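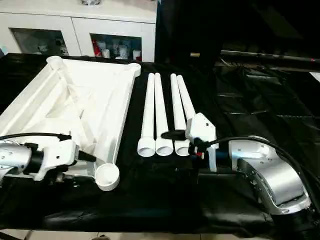

Giannakopoulos

Bench tests > Grippers > Pre-run checklist

Two-arm cell, table assembly, Dindel fingers. May 2024

1. Cover flat under both arms: NO. Creases on the right. Same remark in February.
2. Cables clear of the wrists: PASS, only just. I'd want 30 mm more slack before trusting it.
3. Finger grip on tube: OPEN. Zivero claims 100 cycles without slip — I'll believe it when I see the log.
4. Bracket screws checked by hand: PASS

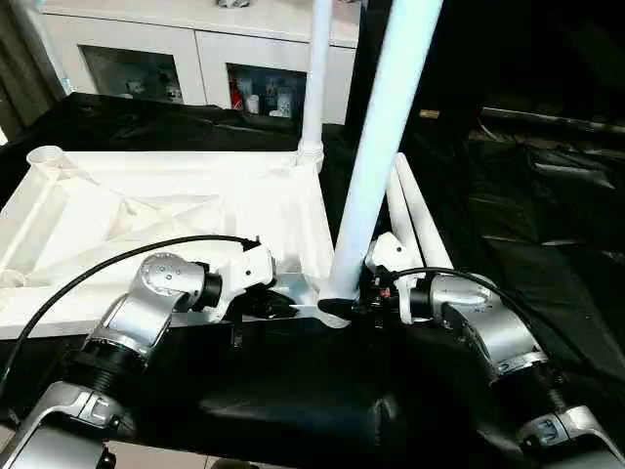
Item 3, both grippers at the foot of the near leg.

5. Stop button within reach: PASS
6. Better than the old fingers? Not shown.

Contact Steltent bench desk, ext. 1501 | Back to top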